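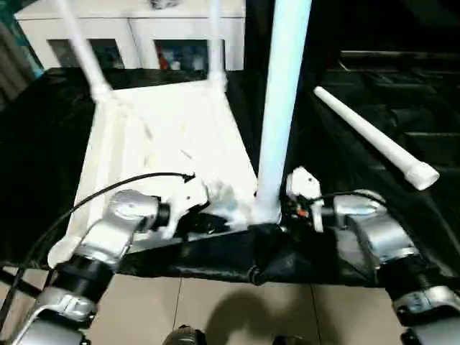

Tekodska Cooperative Housing Retrofit
Progress report to the Zulura Fund
March 19, 2021

Status of work

The reporting period opened in January with 51 units in scope across the two Dumitrescu Street buildings. Inspections are complete in all units. Thirteen need electrical work beyond the original scope, mainly undersized panels on the upper floors. Zomus has priced the additional work and the quote is attached as Schedule B.

Window replacement is finished in the north building. The south building is waiting on a revised fire-exit drawing, which the city returned with comments on the stair landing width.

Tenancies

Four households moved to temporary units during the period under the relocation agreement. Rents stay at the pre-move level for the full relocation term. Five vacant units remain off the waiting list until their bathrooms pass final inspection.

The income mix is unchanged. One-bedroom units are still over-represented among subsidized tenancies, and the allocation policy will be reviewed before the south building reopens.

Budget

Spending is within the approved amount for construction and below it for tenant services, where the support worker position was filled later than planned. We request approval to carry the unspent services money into the next period.

Decisions needed from the Fund

Approval of Schedule B
Carry-over of tenant services funds
Confirmation of the format for the next rent roll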